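Jando Release Manager – Set-up Guide
Section 4: Preparing and delivering a single or EP

Read this section before you send your first release. You need an active label account and the finished masters. If your label was moved over from Tallico, your artist pages are already in the system and you can go directly to step 2.

1. Open Catalogue and choose New artist. Write the artist name exactly as it must appear in the shops, with the same capitals and spaces.

2. Choose New release and select Single or EP. A release with more than four tracks can not be saved as a single.

3. Upload one WAV file for each track. Wait until the green tick is shown next to the file name before you start the next one.

Note: The system does not correct the loudness of your files. If the mixing engineer has delivered a loud version and a quiet version, please ask which one is meant for streaming.

4. Fill in the credits. The fields Writer, Producer and Mixed by are obligatory. For a remix, put the remixer in the field Remixer and also in the version title, for example "Ansah (Drovar Remix)".

5. Upload the cover. It must be square, in RGB colours, and without prices or web addresses. 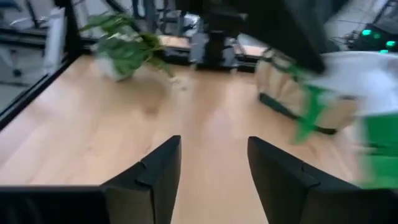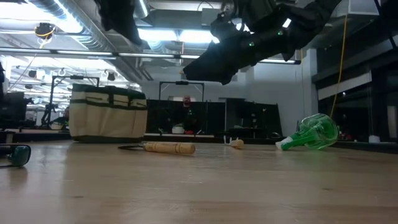 6. Set the release date. Leave 30 days between the day of delivery and the release date if you want to offer a pre-order. With less time the release will still go out, but the pre-order button stays grey.

Caution: After a pre-order is open, you can not change the track order or remove a track. You would have to take the whole release down and deliver it again, and the existing pre-orders are lost.

7. If you also sell vinyl or CD, open the tab Physical and create each format separately. Enter the catalogue number and the quantity you ordered at the pressing plant. In our example the first pressing is 1000 copies on 12-inch and 1000 on CD. Do not add the two numbers together in one line – the stock report can not split them later.

8. Press Check release. Errors are shown in red and must be repaired. Warnings are shown in yellow, and you can continue with them, but read them first. The most frequent warning is a missing language for the lyrics. For an instrumental track choose "No lyrics".

9. Press Deliver. You receive an e-mail when the shops have confirmed. Releases delivered after 5 p.m. on Thursday are handled in the following week.

Note: Only the account owner can press Deliver. If you work as an assistant for the label, choose Send for approval and the owner will find the release in the list Waiting.

If a release stays in the status "In review" for longer than a week, write to Hayley Naylor at label support and include the catalogue number. Please do not deliver the same release a second time while you wait, as this makes a double entry in some shops.

Continue with Section 5, Royalty splits.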